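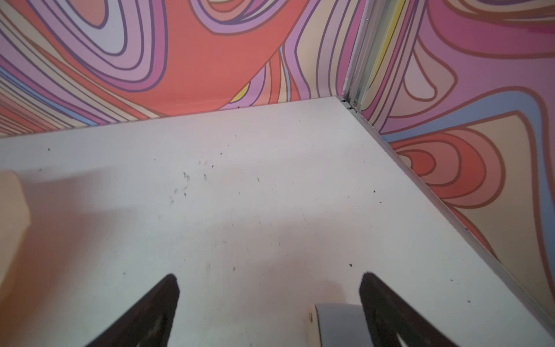
What counts as debris in this collection?

Any small loose matter resting on a horizontal surface that a person tidying the room would ordinarily wipe, sweep or pick up. Crumbs, grit, lint, hair and dried flakes are all included. Stains and smudges are recorded under a separate heading.

Trokside Surface Debris Collection
Version 2
README and data card

Overview

The Trokside Surface Debris Collection consists of 2331 photographs of counters, tables, shelves and window ledges in need of cleaning, together with a table of annotations. It was prepared to support the study of everyday surface care: where small debris gathers, how readily it can be told apart from the surface under it, and how nearby objects and walls affect that judgment. It is maintained by the Household Surfaces Office at Trokside. Version 2 replaces the first release in full, and users are asked not to combine the two.

Contents

README.txt – the present document
photos/ – all photographs, in JPEG format
surfaces.csv – one row for each photograph
notes.csv – written notes for 891 photographs
terms.txt – conditions of use
changes.txt – changes between versions

Each row in surfaces.csv is matched to its photograph by the value in the record column. Record values were reassigned for this version and do not correspond to those in the first release.

Columns in surfaces.csv

record: the identifier shared by the photograph and the row.
group: main or reserved. See Division of the material.
surface_tone: light, medium or dark.
surface_finish: matte, glossy or unclear.
debris_type: one or more of speck, strand, crumb, flake, lint or other. Several values are separated by a semicolon.
debris_spread: clustered, scattered or both.
mark: present, absent or unclear. Covers smudges, rings and stains.
wall: plain, patterned or not visible.
neighbors: present or absent. Refers to objects standing on the same surface.
shadow: none, soft or hard.

Annotation guidance

Annotators worked from the photographs alone. They were instructed to choose "other" when a particle could not be identified with confidence, and to refrain from guessing its origin. A dark speck on a kitchen counter may be pepper, soot or soil, and the collection draws no distinction among them.

Particles and short hair-like strands often lie together. Such a group receives both speck and strand under debris_type. Where a loose cluster is accompanied by single specks farther off, as on the white surface in the opening photograph, debris_spread is entered as both. The small brownish smudge on that same surface belongs under mark and has no bearing on debris_type.

Shadow and tint caused considerable disagreement in the first release. A pale surface may take on a pink, peach or orange cast, and annotators had at times entered this as a stain. The present rule is that a change of color without a discernible edge is left out of the mark column. Soft shadows are entered under shadow only.

The wall column concerns what rises behind or beside the surface. Busy wall coverings, including retro designs with swirling bands, are entered as patterned regardless of color. The pattern itself is not described further, although the notes sometimes mention it. Lines within a wall covering are never to be annotated as strands.

Objects near the debris are recorded only as present. An early proposal to name every object was set aside after review, as many are partly hidden or out of focus and the names given to them varied widely.

Division of the material

A reserved group of 179 photographs is intended for checking results and should be kept apart from all preparatory work. The remaining photographs form the main group. Views of one surface were kept within a single group wherever the match was known to the editors. Some matches may have been missed.

Review

Iwona Witkowska and Rochelle Alcantara annotated the photographs independently. Differences were settled by Delphine Greenberg, whose decision was entered as final. The original pairs of entries are not distributed with this version but may be requested in writing. Mortimer Baptiste prepared notes.csv from the annotators' working papers and corrected spelling; the wording was otherwise left as found.

Known limitations

Light surfaces outnumber dark ones by a wide margin. Pale dust on a pale counter is almost certainly underreported.

The photographs provide no reliable scale. Users should not derive particle size from them.

Each photograph records one moment. The collection does not show whether a surface was later cleaned, how long debris had been present, or whether a mark could be removed by wiping. It is unsuited to comparing cleaning products and must not be cited in support of claims about hygiene.

The notes are uneven in length. Certain entries run to a full paragraph, while others contain a single word. Blank cells in notes.csv indicate that no note was written – they do not indicate a clean surface.

Conditions of use

The collection may be used for research and teaching. Redistribution requires written permission, and terms.txt must accompany any copy. Publications should identify the material as the Trokside Surface Debris Collection, Version 2.

Corrections

Proposed corrections should state the record value, the column concerned and the suggested entry. They should be addressed to Dolores Baptiste, Household Surfaces Office, Trokside. Accepted corrections are gathered and issued each April.

Data card last revised 20 Oct 2023.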